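We use cookies to improve your experience on this site. By continuing you accept our cookie policy. Accept | Settings

Keeping a shared café table in order: report of the student project Vemameo

Course: Everyday Spaces, second project
Submitted: 3 Mar 2020

1. Why we chose this topic

In our department many students do their group work in cafés, as the library has few rooms where it is allowed to speak. The same table is then used for two purposes. One person is eating, another one is writing, and between them stand the things which belong to the café itself. During the first semester our group lost a page of notes under a tray, and one laptop received a full cup of tea. From this small accident came our question: how do objects share a table, and can a simple arrangement help the people who sit there?

We gave the project the name Vemameo. It has no meaning, we only needed a short word for our folders.

2. Place and method

The observation was made in January in the café Fleseso, which is two tram stops from the campus. The owner allowed us to work there in the quiet hours between lunch and evening. We studied the booth tables along the wall, because guests stay there longest. For comparison we went also to Pendix, a smaller place with high tables and stools, but there people mostly drink one coffee and leave.

We wrote down each object on a table in one of three groups. House objects belong to the place and stay there all day. Served objects come with an order. Guest objects are brought by the visitor and leave with the visitor. In total we have 262 object notes, and 226 of them are from Fleseso. We did not write down anything about the guests themselves, and we did not read any papers lying on the tables.

The first version of our form had also a field for the material of the object. We removed it after the first afternoon. It was often difficult to decide from a distance, and the answers did not help our question.

3. The table

The booth tables have a curved outer edge. At the beginning we considered this only a matter of style, but it has an effect on the use. On a rectangular table people put their papers parallel to the edge, and a border between two places appears almost by itself. On a curved edge there is no clear direction. The papers turn a little, and the cup stands wherever the hand has left it. The single leg in the center is comfortable for the knees, so guests can move along the edge during the work, and their things do not always move with them.

For our discussion in the seminar we used one table with a typical mixture of things on it.
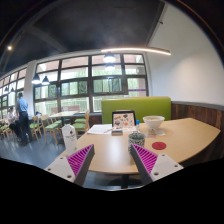 Fig. 1. Booth table with papers and pen, glass cup, red coaster, and the bowl on its folded napkin near the back.

The cup in Fig. 1 stands on the bare tabletop and the coaster lies to the right of it. We met this combination in our notes so often that we gave it a separate line in the form. Our explanation is that the coaster has a fixed place in the mind of the guest only when it is on the side of the writing hand. If it is on the other side, or if a paper is between, the cup is put down directly on the table.

The second point is the height of the objects. The black-framed stand with the little doodles and the white carton are the tallest things on this table, and they are far from each other, one near the back and one at the left edge. Low things are collected between them and in front. The loose papers are also in this area, and here we see the main conflict, because paper needs a flat surface and has no border of its own.

4. The arrangement we tested

We proposed to divide the tabletop in 2 zones. The back zone, next to the booth, is for tall and quiet things: the stand, bottles, the bowl with its napkin. The front zone is for the hands, that means papers, a cup, a phone. The coaster should be offered at the outer side of the front zone and never behind the papers.

We prepared the tables in this way for 23 sittings at Fleseso. The staff did it for us when they cleaned the table, and they told us that it did not cost them extra time. The results were mixed. The back zone worked well and guests moved almost nothing there. In the front zone the order was lost quickly when a second person joined. The coaster was used more often than before – but only by people who came alone.

5. Limits

Our notes come from one month and mainly from one café. The tables at Pendix were too small for two zones, so we could not repeat the test there. We also did not agree always in the group if a menu is a house object or a served object. In the final table we counted it as a house object.

6. Next step

For the spring we would like to try a tray with a low border, made only for papers. A first cardboard model, called Au, is finished, but it is too wide and touches the bowl when it is pushed back. We will make it narrower and ask again at Fleseso if we may leave it on one of the booth tables.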